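Maintenance gallery: the small table arm, December round

Posted by Radymyr Panasiuk, 30 December 2019

This page collects my notes from the yearly service of our small table arm at the Plesard workshop. The arm is built from hobby servos and screwed brackets, and it does pick-and-place practice for the people who learn sorting with us. It is now in its second winter. Dalia Farouk did the electrical checks and I did the mechanical part and the writing. We closed the cell for 2 days. I give a few lines for each station of the work, in the order in which we did them. Readers who only want the screw list can go to the last part.

Before the service

The arm had a complaint in the log. At the end of long sessions the shoulder came back to home position a little too low, and the operators corrected it by hand. One person wrote "tired", another wrote "drops its nose". Such words are useful for me, even when they are not technical. I asked everybody to write also the time of day, and from this we understood that the problem came after long use and almost never in the morning.

We switched off the supply, waited, and pulled the plug from the wall socket. On an arm of this size the danger is small, but a servo that wakes up while your finger is between two brackets will teach you the same lesson as a big one.
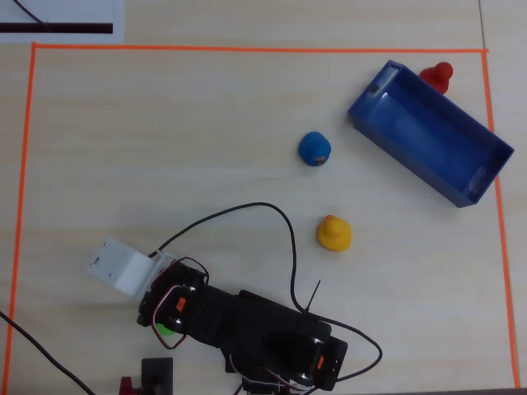

Cable routing was the largest job this year. The old way was to tie every wire close to the joints, and it looked very clean, but each time the arm stretched out it pulled on the connector of the wrist servo. Dalia prefers to leave a generous loop, and after some discussion I agreed with her. The long black cable now goes up from near the white bracket, makes a wide arc past the yellow duck, and comes back down beside the base. When we plan a path for the arm we must remember that this loop needs its own space on the table. The short servo wires, red and brown and white, also keep a small arc of their own at the servo behind the bracket. The tail of the cable tie on top of the base is still too long for my taste, and I have put it on the list for the next time.

Joints and screws

We went through the screws from the base to the tip. My rule is to begin at the base, for the reason that a loose base makes every other joint feel loose, and then you tighten things which were already good. I hold the arm above each joint with the left hand and try to move it sideways with very little force. If I feel a click, I open the joint. If I feel only softness, I write it down and continue.

The shoulder clicked. The horn screw had come back by nearly a full turn. We took it out, cleaned the thread, put one small drop of medium thread locker and closed it again. Please do not use the strong type on these horns. I did this in the first winter and had to drill.

The elbow had softness but no click. We opened it anyway, found nothing wrong, and closed it. The wrist was good.

The servos

Dalia measured the current of each servo with the arm held straight out, first cold and then after 25 minutes of continuous motion. The shoulder servo took clearly more than its neighbors and was hot to the touch. We replaced it with the spare we bought from Wike in the spring. The old one is in the drawer with a paper label, and it must not go back into the arm, even for a short test.

After changing a servo you have to set the center again before you put the horn on. Power the new servo alone, send it to the middle, switch off, and only then press the horn onto the splines. If the horn is one tooth wrong, do not correct it in the software. Take it off and do it again.

Clamp and table

The clamp was tight, but the tabletop under it had a light mark from pressure. We put a thin rubber sheet between them. Rubber settles, so the clamp must be tightened once more after the first week.

The orange tape of the work area was checked against the reach of the arm. The operators know that objects stay inside the tape and that hands stay outside of it when the supply is on. When the tape is renewed, please clean the old glue with alcohol first – tape on top of glue starts to walk.

Test after the work

We ran the Milivia routine, our usual test program, 37 times without a stop. The home position was checked with a paper gauge at the start and at the end, and the shoulder came back to the same line. During run 7 the gripper closed too early. This was my mistake: I had typed the old wrist offset. With the right number it did not happen again, and we started the count from the beginning.

Screw list and open points

Base and shoulder: horn screws with medium thread locker, checked every month.
Elbow and wrist: no thread locker, checked every two months.
Bracket at the tip: tighten by hand only, the plate can bend.
Cable loop: look for rubbing marks on the side of the base.
Spare servo: order a new one, the drawer is empty now.
Cable tie on the base: cut the tail short.
Log sheet: add a column for the time of day.

The colleagues in Drestovlow have the same arm with a different clamp, and they asked for our current measurements. Dalia will send them the table when she has typed it. If you see an error in my notes, please write to me at the workshop and I will correct the page.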